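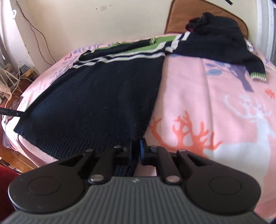

Folding by gripper: Ladi Garba of Curkow

Ladi Garba ran the knitwear line at Curkow before the company started automating it. Her job now is to record folds with a hand-held gripper, on a bed as often as at a bench.

"A sweater hem is hard," she says. "The ribbing is thicker than the body, so the jaws have to close on the edge and nothing else. Sleeves come after."

Each operator records 20 garments, then changes task. The target for October is 1000.

The line itself still folds by hand. Garba expects the machines to take plain knits first and leave the damaged pieces to people.

"My wrists are better," she says. "I talk less, though. At the table we faced each other."

Pay has stayed on the line rate. Garba has asked for that to be reviewed.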